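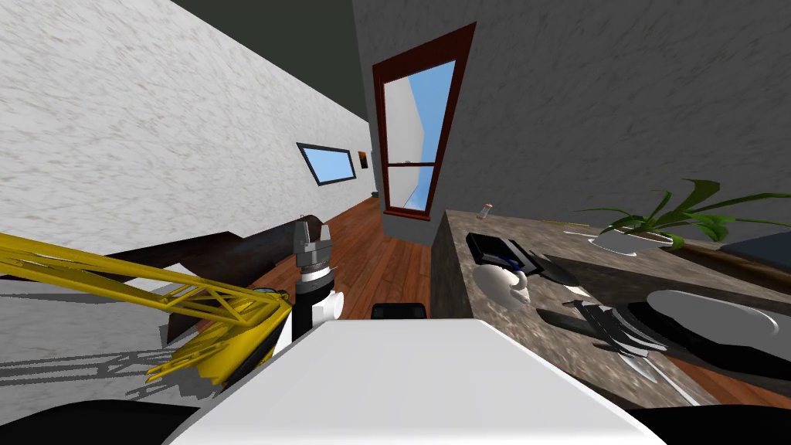 October 8, 2025

Woke at five thinking about the sourdough, which is how I know my life has taken a turn. The county bread show in Codisley is a week and a half off and I have produced, so far, one decent loaf and a series of doorstops. The decent loaf was eaten before I wrote down what I'd done to it. Fouad says it was the longer proof. Fouad also said it was the colder proof, and before that the moon, so I have stopped asking Fouad.

Fed the starter. It has a name now, against my wishes. Siham called it Clevisano back in May, after a singer her mother was once in love with, and the label on the jar has been there so long it won't peel. It smelled of nail polish this morning. The book says this means hungry. I gave it rye and an apology.

The recipe wants 900 grams of flour and what it calls a confident hand. I have a hand. Mixed at seven, folded at half past, folded again, answered the door to a man selling gutters, forgot which fold I was on. I did one more for luck and went to read the entry form.

The form is four pages long. Loaves must be "of domestic character." They must arrive uncut, on a plain white plate, with no doily. I would love to know who ruined it for doilies. There's a space for the name of the bread, and last year's winner was a Mrs. Kivance with something called Harvest Memory. Mine is down as White, Large.

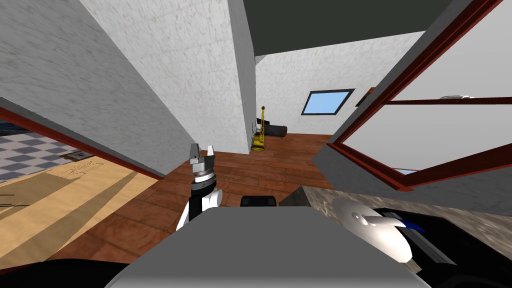
Siham Soliman came by at noon to borrow the good scale and stayed to inspect the dough. She is entering too. She has told me this four times, each time as if breaking bad news to a child. She poked it with one finger and watched the dent and said "hm," and then talked about her sister's kitchen for half an hour. I know what "hm" means. I have been saying it to other people's curtains for years.

She did take the scale. I let her, like a fool, and had to measure the salt by spoon for the second batch.

First batch went in at two. The oven runs hot on the left, so I turned the pot halfway through and burned my wrist on the lid in the same place as last time. There's a small neat stripe there now — people must think I've joined something. The thermometer read 204 in the middle when I pulled it, and the book says 205 to 210, and I stood there with the mitts on having an argument with a book over one degree. Put it back for a few minutes. Took it out. The thermometer said 213, so that was that.

It's a good color, I'll give it that. Ear on one side, flat on the other, a bit like a hat somebody sat on. I waited the full hour before cutting, or forty minutes. Big hole under the crust you could keep a mouse in, and tight as a sponge below. Ate three slices with butter and felt better about it.

Fouad Helmy called after supper to ask how it went. I said it had domestic character. He said had I thought about a colder proof.

Second batch is in the fridge under a shower cap. Must get the scale back tomorrow, and buy a plain white plate.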